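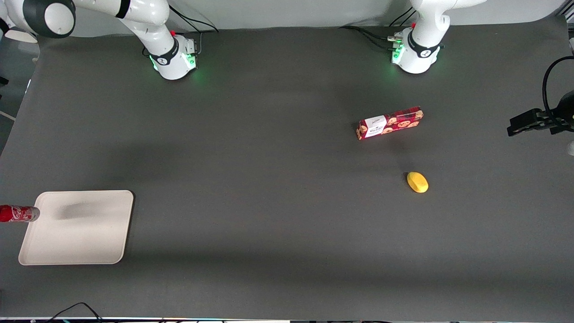
Seat maps are where we start, and I love teaching this session! Airline product people can talk for hours about brand and service, but sooner or later every one of them ends up bent over a floor plan with a pencil, working out how many people fit between two doors. A cabin is a fixed piece of floor. Think of a dark gray tabletop with a handful of small items scattered over it and plenty of open space left between them – lovely to look at, and ruinous if each bit of surface has to earn its share of the fuel bill. Today we look at how carriers divide that floor among their cabins, what it costs them to change their minds, and why the same aircraft can make money on one route and lose it on another.

Session 5: Dividing the Cabin
Airline Products and Pricing
Instructor: Sachiko Murakami
Handout updated 2025-05-08

Before you come to class

Read the chapter on fare classes again, especially the part on the difference between a cabin and a booking class. People mix these up every single term (I did too, when I was starting out). A cabin is a physical place with a curtain or a wall at each end. A booking class is a letter in a reservation system. One economy cabin may be sold under a dozen letters, all at different prices, and the passengers sitting in it will be eating the same chicken.

1. Floor area is the real currency

Airlines report seats, but planners think in floor. Every seat takes up its width and its pitch (the distance from one point on a seat to the same point on the seat in front), plus a share of aisle, galley and lavatory. When you compare cabins, compare what they earn for the floor they use.

Let's use a made-to-measure case. Wurik is a long-haul carrier with a single aircraft type. Its business seat takes the floor of several economy seats once you count the footwell and the side console. If business sells for only a little more than that same multiple of the economy fare, Wurik gains very little from the swap, and it takes on extra catering, extra crew time and a lounge at each end of the route. The seat looks profitable on a ticket receipt and much less so on a floor plan.

Premium economy is fun to study for exactly this reason. It needs a bit more pitch, a slightly wider seat and usually one seat fewer per row, or two fewer on a wide aircraft. The fare, though, can sit well above economy. On many routes it turns out a very healthy return for each square foot, and that's the number to keep your eye on when you read about a new cabin being launched.

2. Where do the passengers come from?

A new cabin draws its customers from three places: people trading up from economy, people trading down from business, and people who used to fly with somebody else. The first and third groups are good news. The middle group is what keeps revenue managers awake.

Kudar, our second carrier, adds premium economy on its morning departure. Economy travelers pay 2000 more per round trip in local currency to move up, and they do so happily. At the same time, several corporate clients rewrite their travel policies so that staff who were allowed business now get premium economy. Kudar's new cabin is full, its old one has gaps, and the press release says demand has been terrific. Both things are true! Work out the net effect before you celebrate.

Things that limit trading down:
– a clear gap in the seat itself (a flat bed against a recliner)
– keeping lounge access for the front cabin
– different change and refund rules
– timing, so that overnight flights carry a bigger gap in comfort than daytime ones

That last one gets forgotten. On a daytime sector a recliner and a bed are fairly close substitutes. Overnight they are different products altogether, and the fares can be set further apart.

3. Routes have personalities

I always spend too long on this part, sorry in advance. Take the same aircraft with the same seats and put it on two routes out of one hub.

Rungrueang to the coast is a leisure route. Families book early, they travel in groups, they compare prices down to the last coin, and they come back a week or two later. Rungrueang to Fenden is a business and family-visit route, with late bookings on one side and very heavy baggage on the other. Business cabin sells on Fenden and sits half empty to the coast. Premium economy does something different again: couples on a big vacation will pay for it to the coast, while on Fenden it catches the small-company owner who is paying out of her own pocket and wants to arrive in decent shape.

If the airline had two fleets it could set up one for each route. Most can't, or they can but lose the freedom to swap aircraft when one is stuck in the hangar. So the layout is a compromise across the whole network, and somebody in planning has to defend it every season.

4. The cost of changing your mind

Refitting a cabin means taking the aircraft out of service. You pay for the seats, for certification of the new layout, for the labor, and for the flying you didn't do. Seats also have long lead times, and a late delivery from a seat supplier can hold up an entire program.

During a refit program the fleet is mixed, with some aircraft carrying the new cabin and others not. Now you have a selling problem. If a customer buys premium economy in May and the aircraft is swapped for an old one on the day, you owe her a refund of the difference, an upgrade, or a very good apology. This is why airlines tend to introduce a new cabin route by route, and why the start dates on different routes are so often staggered. The dates follow the aircraft coming out of the hangar.

Note for those of you doing the written project: look for announcements that give separate start dates for separate cities and try to work backward to how many refitted aircraft the airline had at each point. You'll need the timetable and the flight times. It's slow work and very satisfying.

5. Worked sketch: the curtain

Some short-haul carriers avoid the whole matter with a movable curtain. Every seat is the same, the middle one is left empty in the front rows, and the divider slides back or forward depending on sales that day. The product is modest and passengers grumble, but look at what the airline gets: a cabin whose size can be changed during boarding. Compare that with Wurik's fixed consoles and ask which one you would want to own during a bad winter.

We'll draw this one on the board together, so bring squared paper. Pencil, please, as you will be moving that curtain a lot.

For next time

Pick one long-haul route you could fly from your nearest large airport and find the published seat map for each airline on it. Note the number of cabins, the seats across in each, and where the exits and galleys fall. Then write a page on which carrier has given the most floor to its front cabins and what that tells you about the customers it expects. Fares can be checked for one off-peak date and one holiday date – keep both the same for every airline or the comparison falls apart.

Drafts go in the course folder before the session starts. Murakami's office hours are unchanged, and questions about section 2 are especially welcome, as the net revenue sums trip up plenty of good students the first time through.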